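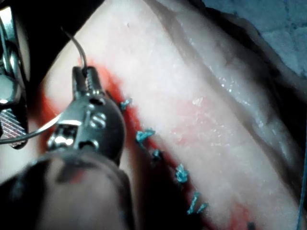 Heloísa Bastos learned to sew wounds on pig's feet from the butcher in Plendgate, 4 dollars a pair. "You kept them in the fridge with your name on the bag," she said. "Otherwise your roommate cooked them."

Bastos retired in November after a career in general surgery and now teaches evening classes in knot tying at the public library. Most of her students are nurses and veterinary assistants. One makes fishing flies.

She asks each of them to tie 100 square knots at home before the second class. Few do. "I can tell by the left hand," she said. "The right one always looks fine."

Karine Gosselin, who signed up last winter, practiced on a drawer handle while watching television. "My husband had to cut the drawer open," she said.

Bastos is writing a short handbook for the course. She has finished two chapters and thrown one out. The next class starts at 6 p.m., in the room behind the periodicals.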